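Why my planner keeps picking the boring grasp

21 September 2020

Filed under: bin picking, motion planning, complaining

So I promised back in April that I'd write up the grasp scoring rewrite once it stopped embarrassing me, and I've put it off long enough that a couple of you emailed to ask if I'd given up. I haven't! It has just been a long summer of reading log files.

Quick recap if you skipped the earlier posts. The project is called Prundar, and the job is picking bars out of a metal bin with a KUKA arm. Prundar is the part that takes a point cloud, comes up with grasps, scores them, and hands the best ones to the motion planner. The motion planner then says no to nearly all of them. That last bit was the whole problem.

The old scoring was very simple and I was very proud of it. For each candidate it looked at how well the fingers lined up with the long axis of the bar, how close the grasp was to the middle, and how much free space there was on both sides. Lovely. On a single bar on a flat table it was close to perfect, and I wrote a smug post about it. Then the bars went in the bin, and the planner started rejecting everything, because a bin has walls and my scoring had no idea what a wall was. A bar in the open and a bar snuggled up along the far edge got the same number.

I tried the lazy fix first, which was to generate 1000 candidates per cycle and let the planner sort it out. Please don't do this. Checking a candidate for collisions is cheap, but solving the inverse kinematics and then planning a path for it really isn't, and I ended up with an arm that sat there thinking for so long that I'd go refill my coffee between picks.

What I have now works in two passes. The first pass still makes a big pile of candidates, but it throws most of them out with a rough model of the gripper (three boxes and a cylinder, nothing fancy) checked against the bin geometry. Then I keep the best 12 and only those go through the full planning step. If all of them fail, it relaxes the clearance margin a little and goes again. I was worried 12 would be too few, and for a messy bin it sometimes is, but the second round usually has something in it. 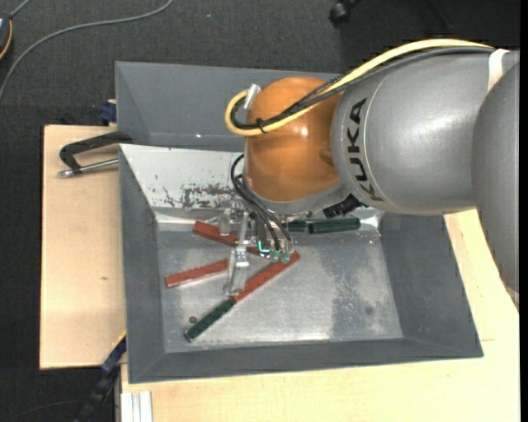
The bars that touch each other are where the perception side gets shaky. My segmentation used to run on depth alone, and two bars meeting end to end at nearly the same angle looked like one very long bar. Prundar would happily aim for the middle of this imaginary thing, right at the joint. Adding color helped a ton when the neighbors are red and green — that's an easy split — and did nothing at all for two of the same color. For those I now compare the length of each segment to the known bar length and cut anything that comes out too long. It's a hack. I know it's a hack. It has a comment above it that says "hack" in capital letters.

Shiny metal is the other headache. A worn bin floor bounces light all over the place, and the depth data comes back with holes in some spots and little phantom bumps in others. I spent a whole week convinced I had a calibration error when the planner was just politely steering around a bump that didn't exist. These days I fit a plane to the floor once at startup and ignore any cluster that sits too close to it and doesn't have a bar-like shape. I'd love to do something smarter there.

Oh, and cables! I forgot cables entirely in the collision model. The arm in the planner's head was clean and bare, and the real one wears a big loop of cable at the wrist. The planner loves to spin the last joint all the way over for a slightly shorter path, and it has no clue why I yell at it. I've clamped that joint to 90 degrees either side of its home position and added a fat sphere where the loop goes. The sphere costs me a few grasps near the walls, so I may swap it for something slimmer once I feel brave.

This brings me to the title. With walls, neighbors and the cable sphere all in the scoring, the planner now goes for the dullest pick available nearly every time: the most open bar, straight down, straight up. I used to want clever grasps. I've made my peace with boring ones.

Tooling note for the three people who care: I moved the replay viewer from my pile of scripts over to Malard, and it can finally step through a cycle candidate by candidate and show which check killed each one. There are 11 possible rejection reasons now, each with its own color, and I regret the color scheme already. If I'd had this in the spring I would have found the phantom bump in an afternoon.

Next up is retry behavior, meaning what the thing should do after it closes the fingers and comes up with nothing. Right now it simply tries the exact same grasp again, full of confidence. I have a branch that remembers failed spots for a few cycles, and it mostly works, apart from a bug where it sometimes remembers them forever and refuses to touch half the bin. I'll post the code when that's fixed.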